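# Looking after a two-finger gripper on a home bench arm

Tips from the Motby workshop pages, last changed January 9, 2022

These notes are for the small Zoson parallel gripper on a bench arm, the kind with two flat fingers and a pad let into each one. Most of it applies to other makes too.
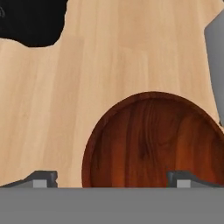
Before you touch the fingers, park the arm, switch off at the wall and wait for the status light to go out. The E-stop alone leaves the controller powered, and the jaws can still close when it resets.

## Cleaning the pads

Wipe the pads with a lint-free cloth and a little isopropyl alcohol. Do this at the end of any day the arm has been used on wood. Oil and wax from finished pieces build up as a shine on the rubber, and a shiny pad lets things slide.

- Don't use furniture polish, silicone spray or dish soap near the pads.
- Don't sand them. It works for a week and then they crumble.
- A soft toothbrush gets dust out of the seam where the pad meets the finger.

If a pad still slips after cleaning, replace it. Change both at once, even if one looks fine. A new pad sits a little proud of an old one and the grip pulls to one side.

## Swapping a pad

1. Open the jaws all the way and switch off.
2. Warm the old pad with a hair dryer on low.
3. Lift one corner with a plastic scraper and peel. Steel tools scratch the pocket.
4. Clean out the old glue with alcohol and let it dry.
5. Press the new pad in by hand, then close the jaws gently on a folded cloth and leave them overnight.

The Gistel adhesive sheets are easier than glue from a tube. Cut them slightly small so nothing squeezes out.

## Checking that the fingers line up

Close the jaws slowly on a strip of paper and pull the strip. It should drag evenly from one side of the pads to the other. If it tears free on one side, loosen the finger screws half a turn, close the jaws so the fingers settle against each other, and tighten again with the jaws shut. Use the short arm of the hex key - the long arm gives too much leverage and the threads are only aluminum.

Run the homing routine afterward. On my unit the closed position reads 17 and fully open reads 978. Yours will be different, so write both numbers on a piece of tape inside the controller lid while everything is working well.

## Dishes and other round things

Wooden dishes and bowls are the hardest pieces to pick up cleanly. Two flat fingers on the outside of a curve touch at two small spots, and the dish turns. Grip it by the rim instead, with one finger inside and one outside, and come straight down. Set the height so the tips stop just clear of the inside floor, or you will leave a dent in the finish.

Lower the closing force for rims. I use 151 on the Zoson scale for hardwood and less for anything thin.

## Grease and screws

The slides want a thin film of light grease after about 4000 cycles. Wipe off the old grease first. Too much is worse than too little in a wood shop, where it turns to paste with the dust.

Check the wrist screws at the same time. I do mine every September as well, whatever the counter says - that is when the heating goes back on and the bench moves a bit.

Keep the spare pads flat in a closed tin, away from the window. The Yusuf ones come in a paper sleeve and go hard if they are left out.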